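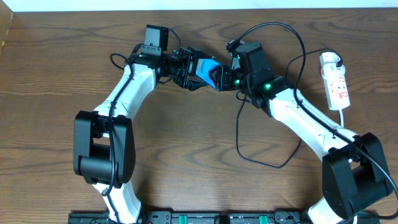
An afternoon at the Inthorpe open day

I had been meaning to get over to Inthorpe for a couple of years, and this time a friend with a spare seat in her car settled it. We left far too early, stopped for pancakes, and still got there before the doors opened, so we had a nice long chat in the parking lot with a retired machinist who wanted to know whether any of it could fold his shirts. (We did not have an answer for him.)

The main hall was loud and full of the usual conveyor demos. What I came for was upstairs, in the room Palaniappan had set up for trying grippers, and I ended up staying there most of the day. They had a two-arm station on a lovely wooden table, white links and chunky black joints, with a little camera on each wrist, and a smooth blue piece to practice on between the two grippers. I could have looked at the grain of that table all afternoon!

Sharada Mathew was running the room, and she was wonderfully patient with all of us. She let me have a go at passing a part from one hand to the other, and I dropped it twice before I learned to slow down and let the second gripper settle before opening the first. My third try went through, and a teenager behind me clapped, which pleased me more than I'd like to admit.

After that we compared fingers. The Zesora set is stiff and bites hard, good for square stock, but it skated on anything rounded. The Retton set has softer pads and a slower close, and I liked it much better for curved parts, though Sharada says the pads get replaced every 400 cycles in her shop and she is a little tired of ordering them. The Retton pair was listed at $796 on the sheet. I wrote that down and underlined it, and my friend laughed at me.

We talked a good while about the wrist cameras too. I had always assumed one overhead view would do, but when the two hands come together they hide the part from above, and the close views help a lot. Cable routing came up as well, as it always does. Sharada likes plenty of slack near the wrist, and I want to redo mine that way at home.

The sandwiches downstairs were gone by the time I came looking. There is another open day in October, and I have already asked for the seat in the car.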